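The drawer under the kettle, and other unfinished business

Written on Saturday, between the rain and the second pot of tea
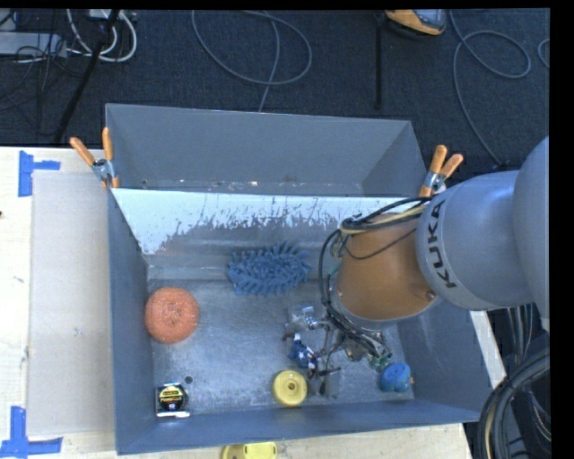
I have been meaning to write about clearing out my aunt's house since July, and every time I sat down to do it I found I needed to wash the car or ring somebody. She lived at Coste for most of her life, in the end house with the green gate, and when she moved into the flat at Drornow (ground floor, lovely light, not one cupboard deeper than my forearm) it fell to my cousins and me to decide what would go with her. I thought the furniture would be the hard part. It was the odds and ends, all the household bits that end up scattered over the bottom of a big grey metal bin with no two of them belonging together, and I spent whole afternoons on those while the wardrobes went out of the door in ten minutes.

Everyone has a drawer like the one under her kettle. Mine is by the back door and I won't describe it. Hers had string, of course, and the keys to a shed that came down when I was at school, and a great many of those little plastic clips that come on bread bags. She had kept them by colour. There was also a folded note in my uncle's handwriting that said only "not the blue one", and we have spent a good deal of time since wondering what he was warning her off. My cousin thinks paint. I think it was the casserole dish, which did leak.

We began with a system, as you do. We had three piles: to keep, to give away and to ask her about. By the end of the first morning the third pile had swallowed the other two and was spreading down the hall towards the stairs. I rang her up with a list and she was very patient with me for a while, and then she said, "Darling, I've got on quite well without any of it this fortnight," and went off to her lunch. I sat on the bottom stair for a bit after that with a jelly mould in my lap.

The person who got us moving again was Huguette Roussel from next door, who had come round with soup and stayed to look. Huguette moved house late in life herself, all the way from Plostska, and she is not at all sentimental about objects, though she is about dogs. She picked things up one at a time and asked whether anyone in the room had a story about it. If one of us did, we had to tell it there and then, out loud, and after that we could nearly always let the thing go. If there was no story it went straight in the box. It sounds brisk, and it was, but I have rarely laughed so much as I did over the fish kettle, and I learned more about my grandmother in that kitchen than I had in forty-odd years of Christmases.

Some things we got wrong. I gave away the good sieve. I know exactly when I did it, too, and I can still see it going down the path under somebody's arm. I have bought two since and neither of them has the right sort of mesh for gooseberries. And we very nearly lost the recipe book, the one with the cloth spine that had come away, as it had slipped down behind the bread bin and was only found when my cousin went back to wipe the shelf. It lives with me for now. The page for ginger parkin is so spattered that you have to guess at the treacle, and I've had one good result and one that the birds wouldn't touch.

The things without a home went to the Kandutent shop in the old chapel, who take nearly everything except mattresses and are very nice about being telephoned four times in a day. I was asked at the till whether I'd like to know what our lot had raised once it was all sold, and I said yes without thinking much of it. It came to 2,409 pounds. I told my aunt and she went quite pink and said she hoped they hadn't charged anyone too much for the lampshades.

She has settled well, by the way, for those who have asked. The bed faces the garden, the radio is where she can reach it, and she has the tall blue jug on the windowsill with whatever is out that week. She has also started a drawer. I saw it when I was looking for a teaspoon – rubber bands, a bit of ribbon from the florist, a battery that may or may not be any good – and I closed it again and didn't say a word.

I did come home full of resolve to tackle mine by the back door. I've had everything out of it and on to a tray, and the tray has now been on the dining table for a week, so we're eating in the kitchen. If anyone knows what a small brass hook with a screw at both ends is for, do please tell me in the comments. I've got three.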